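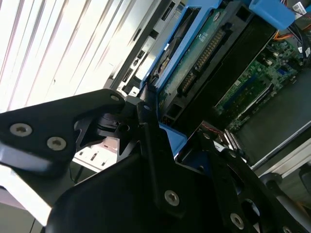 Switching from 800 to 4x800 relay leg: how should my daughter train for it?

Posted by Bernadette Coste in Track and Cross Country

My daughter is a high school sophomore and runs the open 800. Her best this spring was 2:21. Her coach at Rivberg wants her on the 4x800 when the indoor season starts, most likely second leg, and she has never run a relay longer than a 4x100 in middle school.

She has been doing easy miles since August and one faster day a week with the cross country team. My questions are about the relay itself. Does she need to train any differently? How do the exchanges work at this distance? She keeps hearing about blind handoffs and is worried about dropping the baton. Also, she tends to go out too fast when she is chasing somebody, and I expect that will be worse with a team depending on her.

The first meet is at the Kazemi fieldhouse, which has a flat 200 meter track, if that matters.

Kristaps Org

I coached middle distance for a club team for a long time, so I'll take these in order.

Training. Very little changes. A 4x800 leg is an 800 with a moving start. If her coach already has her doing 200s and 400s at race pace with decent rest, she is doing the right work. What I would add is one session every other week where she has to start from behind someone. Have a teammate leave three seconds ahead and let her run a 600. The goal is to close the gap by the end of the 600. If she closes it in the first 200, she went too hard, and she will feel that on the last lap.

Exchanges. Blind handoffs are for the sprint relays. In the 4x800 the outgoing runner looks back and takes the baton with her eyes on it. The incoming runner is tired and may be slowing down badly in the last 10 meters, so it is the outgoing runner's job to judge the speed. She should face the infield, left arm back, palm open and held high, and take two or three easy steps before the baton arrives. Take it in the left hand and move it to the right once she is clear of traffic. Some coaches teach the other hand, so she should go with what the rest of the team does.

The officials line up the outgoing runners according to the order of the teams on the track. The order can change while she is standing there, so she needs to listen — girls miss this all the time and end up in lane three when their teammate is coming up the inside.

Flat track. Four laps instead of two, and tight turns. Passing on the turn costs extra distance. Tell her to wait for the straight.

On going out too fast, give her a number for the first 200 and have someone stand at the line and read it out. For a 2:21 runner I would say 34. If she hears 31 she knows to settle.

Jong-dae Ji

just have her run hard, second leg is where coaches put the slower girls anyway so there is less pressure. My son ran it for Pistden and they never practiced handoffs once. Get spikes with short pins for indoor, some places won't let you in with the long ones.

So-yul Shim

I don't agree that second leg is always the slowest. On our team the coach put a steady runner there because the race usually spreads out on that leg and she wanted someone who could run alone. It depends on the four girls.

I ran the 4x800 for three years and would add a few things from the runner's side. The wait is the hard part. First leg goes off and you have a little over two minutes, so sweats should be off and spikes tied before the gun. Jog in place, do a couple of short strides if there is room, and don't watch the whole first leg standing still.

If the baton does get dropped, pick it up and keep going. We dropped it at Clisel my junior year and still finished fourth out of nine teams. Whoever dropped it has to be the one to get it, and you can't get in the way of another team while you do.

After she hands off, she should look to both sides before stepping off the track. Practice the handoff tired too — we did ours at the end of interval days, eight or ten of them, and it took maybe ten minutes.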